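Mulled Cider and Spiced Grape Juice for a Crowd: Kitchen Notes

Posted Dec 20, 2019

Hot drinks after a day in the snow are simple to make and easy to spoil. The usual faults are a cloudy pot, a bitter finish and a drink that goes flat on the second reheat. The notes below cover equipment, spice handling, holding and storage. Quantities are for a pot that serves 16.

Choosing the base

Use unfiltered cider for body or filtered juice for a clear drink. Do not mix the two in one pot, as the solids settle unevenly and the last few cups come out thick. Purple grape juice takes spice well but needs more acid than cider does. Add the juice of one lemon per half gallon, then taste before adding a second. Check the label for added sugar before you sweeten anything. 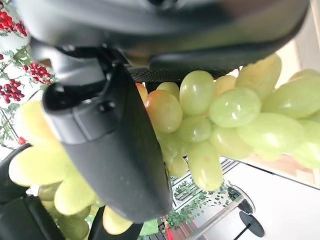

Whole spices only. Ground cinnamon and ground clove do not dissolve — they form a film on the surface and a sludge at the bottom. For each half gallon, use two cinnamon sticks, six cloves, four allspice berries and a strip of orange peel with the white pith scraped off. Pith is the main source of bitterness. Toast the spices in a dry pan until you can smell them, then tie them in cheesecloth.

Heating

Bring the pot up slowly over medium-low heat with the lid on. Steep for 30 minutes below a simmer. Remove the spice bag at that point, even if the pot will stay on the stove all evening. Clove in particular keeps releasing flavor and will take over the drink.

If you add wine, put it in at the end and keep the heat low. A boiling pot drives off the alcohol and most of the aroma.

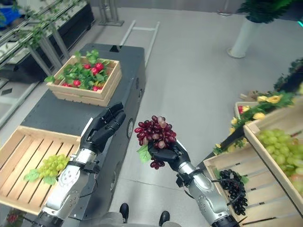

Holding and serving

A slow cooker on the warm setting is adequate. We used a Dredex countertop cooker in November and it held well with the lid closed, less well once guests began leaving the lid on the counter. An insulated pump jug solves this. We have a Laur jug, which stayed hot enough to serve through dinner. Rinse the jug with boiling water before filling it.

Warm the mugs. Cold stoneware takes a good deal of heat out of a small serving. Stand them in hot tap water for a few minutes and dry them before pouring.

Garnishes

Cut citrus wheels a quarter inch thick. Thinner ones fall apart in hot liquid. Frozen fruit should not go into the mug — it cools the drink and bleeds color. Set garnishes out in shallow bowls with tongs, away from the steam. 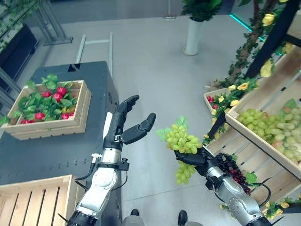
Storing leftovers

Strain through a fine sieve and cool the liquid in a wide pan before refrigerating it. A deep pot put straight into the refrigerator stays warm in the middle for too long. Use within three days. Reheat only what you plan to drink.

Cleaning the pot

Sugar scorched onto stainless steel comes off with baking soda and water, simmered and left to stand. For clove stains on a white enamel pot, use a paste of baking soda and leave it overnight. Wash cheesecloth in plain hot water without fabric softener.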